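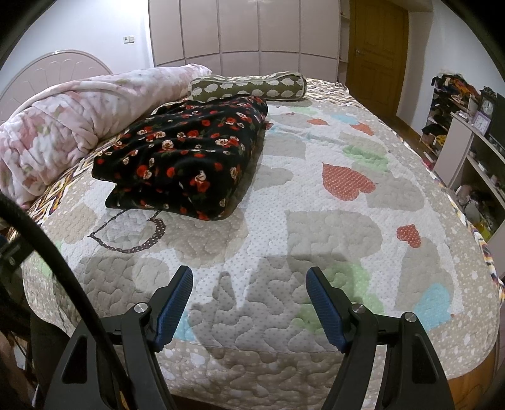 Visit report: Ferri soft furnishings open day, Skilville

The Ferri workrooms at Skilville opened to visitors on Thursday, April 29, 2021. Entry was by timed slot, 13 people to a group, and I went with the second group of the morning. Ishbel Moncrieff led us round. These notes cover the cutting room, the stitching room, the made-up bedroom and the short talk on washing. I did not stay for the curtain session.

Arrival and layout

The building is a former grain store on two floors. Cutting and stitching are on the ground floor. Finished goods, the office and the furnished bedroom are upstairs, reached by an outside stair with a poor handrail. Parking is on the far side of the road. The signs from the main gate send you to the loading bay, so follow the wall to the left instead.

Cutting room

Cloth is laid out on a long table and left overnight before cutting. Kieran Sugden explained that printed cotton comes off the roll under tension and draws in by a small amount once it is flat. A shape cut too early will not match its template the next day. The templates are card, replaced when the edges go soft. Hearts are cut with the centre line along the grain of the fabric. He showed a reject cut on the cross, and the two lobes had stretched to different widths.

Shapes for appliqué are cut 8 mm oversize where the edge is to be turned, and to the line where it is to be covered by satin stitch. Both methods are in use. The turned edge takes longer and wears better.

Stitching room

The coverlets are quilted in an all-over meander, a wavy line that wanders across the cloth and does not follow the pattern beneath it. I asked about spacing. Morven Innes said the aim is that no unstitched area should be wider than a hand. Wider gaps let the wadding shift in the wash, while very close stitching makes the cover stiff and it will not hang properly at the sides. The wadding is 100 per cent cotton on the standard range.

Thread is bought in from Drandar on large cones. We were shown two sample squares, one in a thread matched to the ground and one in a darker shade. The matched thread hid small wobbles in the line much better. The machines were running during our slot and some of the explanation was lost to the noise.

The bedroom upstairs

This was the part most of the group had come for. A large bed takes up most of the room, with a wall of pale pinkish-beige wardrobe cabinets behind. The coverlet on it has a white field with tiny grey polka dots and a beige border with rounded corners. Hearts are scattered over the field in several sizes and colours. The large coral-red one with white dots lies on its side, and a brown one is worked as an outline only.

The rounded corner was discussed at some length. A square corner on a bed of this size reaches the floor and gets trodden on. Rounding it shortens the drop at that point, but the border then has to be eased round the curve, and Eilidh Skinner said this is the slowest part of the job. Beginners are advised to use bias strips for the border and to pin from the middle of the curve outwards.

Several visitors asked about the direction of the shapes. With a scattered layout there is no single right way up, so the cover can be turned end to end and wear is shared between head and foot. I found this a practical argument.

Washing and storage

Donnie MacAulay gave the talk. Wash at 40 degrees, alone, with room in the drum. Wash strong reds separately the first time. Dry flat or over two lines, never pegged by one edge. For storage, fold in thirds and change the fold lines each November when the winter covers come out.

Practical points

The shop takes cards only. Offcut bags are sold by weight and had nearly gone by noon. The Zadport bus stops at the end of the lane, but there is a long gap in the service after lunch. The printed care sheet is worth asking for at the desk, as it is not on display.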